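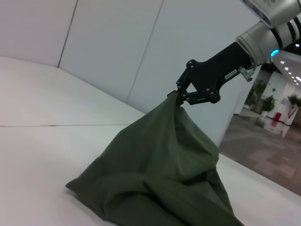

Flakura Foraging Walks: Your Questions

Search this site Search Go

Posted in June by Vilja Aaltonen

What do I need to bring?

A soft cloth bag, a small knife if you have one, and shoes you don't mind getting muddy. Cloth is so much better than plastic for greens - nettles and sorrel go limp and sweaty in a grocery bag before you're even back at the parking lot. For berries, bring something with hard sides. An old ice cream tub is perfect!

Where do we meet, and when?

At the Werkgate trailhead, by the big map, at 9 in the morning. The walk is 3 miles with plenty of stopping (we stop for everything, be warned) and we're usually back by lunch.

I've never picked a wild plant in my life. Is that okay?

Yes, please come! Half the fun is watching someone taste wood sorrel for the first time. Seija Ojala leads the beginner group and she starts with three plants that are easy to learn: nettle, dandelion and wood sorrel. You'll be seeing them all over your own neighborhood by the end of the week.

Do you pick mushrooms?

We look at them, we sniff them, we get very excited about them, but we don't take them home on these walks. Kauko Salminen runs a separate mushroom course in the fall. Sign up early if you want in, he keeps it small.

Are we allowed to pick there?

On our route, yes. We have permission from the landowner for leaves and berries, for personal use. Please don't dig anything up, and leave the patch by the footbridge alone this year. It got picked hard last summer and it's only now filling back in.

Can I bring kids or a dog?

Kids, absolutely. They're closer to the ground and they find the strawberries first. Dogs are welcome on a leash, though they walk at the back of the group so nobody is picking where they've been.

How do I keep my greens fresh?

Shake out the bugs outside, rinse the leaves in cold water, and roll them in a damp dish towel in the fridge. Nettles need gloves until they're cooked - a minute in boiling water takes care of the sting. I freeze mine in flat packs and put them in soup all winter.

What if it rains?

We go anyway. The woods smell wonderful in the rain! We only call it off for thunder or high wind, and Esko Kinnunen will email everyone by 7 that morning.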